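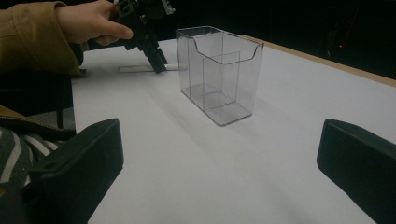
Short Fiction

The Rastogi Account

The letter from Sernine came on 3/1/24, and Jitendra Malhotra read it standing up in the hall with his coat still on. It said that the Kollcombe office would close at the end of the quarter and that the old accounts would be moved or written off. Would he please come in and go through his before then. He had been retired for five years and hadn't known that any of the accounts were still his.

He took the bus. The office was on the second floor over what used to be a shoe store, and the stairs had been painted since he left. Neelam Kushwaha was at the front desk. She had been the youngest person there when he hired her and now she was the manager.

"You got thin," she said.

"I walk more."

She gave him the back room and a box. There were 23 folders in it, and he knew most of the names on the tabs. He had sold these people crop insurance, or their fathers. He sat down and started at the front.

Most of it was easy. A farm had been sold, or the owner had died, or the policy had lapsed and nothing was owed either way. He wrote a line on each one, signed it, and put it on the floor by his chair. Neelam brought him tea at eleven and a sandwich at one. She asked if he wanted the heat turned up and he said no.

The Rastogi folder was near the back. He had thought it might be.

Old Rastogi had farmed on the Purkuditz road, on the low side where the river came up. One January the water came early and stayed nine days, and he lost the seed, the shed, and all the feed. He came in with his claim filled out in pencil. Jitendra had told him it had to be in ink. Rastogi went home to do it over, the road washed out behind him, and by the time he got back the filing date had passed by a day.

Jitendra sent the claim in anyway. It was refused. He could have put the earlier date on it. Everybody in the office had done that for somebody at one time or another, and he was the one who had trained them not to. 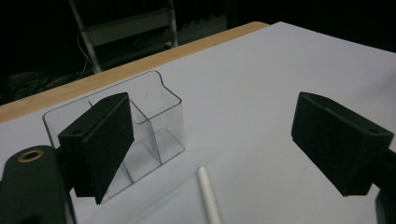
He opened the folder. The claim was there in blue ink, very neat, and under it the refusal. Under that was the first copy, the one in pencil. He had no memory of keeping it. The figure at the bottom had been erased and written again so often that the paper was nearly through. Ninety-eight bags of seed, it said, and then the price of each.

"Did the family stay out there?" he asked when Neelam came for the cup.

"Which family?"

He showed her the tab.

"The daughter did. She grows onions. She's insured with somebody else." She looked at the paper in his hand. "Is that one open?"

"No."

"Then you just sign it."

"I know how it works," he said.

She took the cup and went out. He heard her on the phone, telling somebody that the desks were going and the chairs weren't. He turned the pencil copy over. The back was blank except for a phone number, four digits, from when the town numbers were that short.

He thought about what he could do. The company wouldn't pay it now. The people who had refused it were gone, and the company itself had changed hands since. He had some money, not a lot. He tried to picture driving out to a woman he had never met and handing her a check for her father's seed, and he couldn't get any further than the gate.

In the end he signed the line like the others. Then he took the pencil copy out, folded it in half, and put it inside his coat.

The last four folders didn't take long. He carried the box out to the front and set it on Neelam's desk.

"All done?" she said.

"There's a page missing from one of them. Rastogi. I have it."

She waited for him to say something else. When he didn't, she pulled the lid over and wrote the date on the side with a marker.

"The Purkuditz bus is at 4:40," she said. "It goes right past the onions. You'd want the stop after the bridge."

"Does it come back?"

"Once. After seven."

He buttoned his coat and went down the stairs. There was a bus already at the curb with its door open and its engine running, and he walked up to the front of it to read the sign.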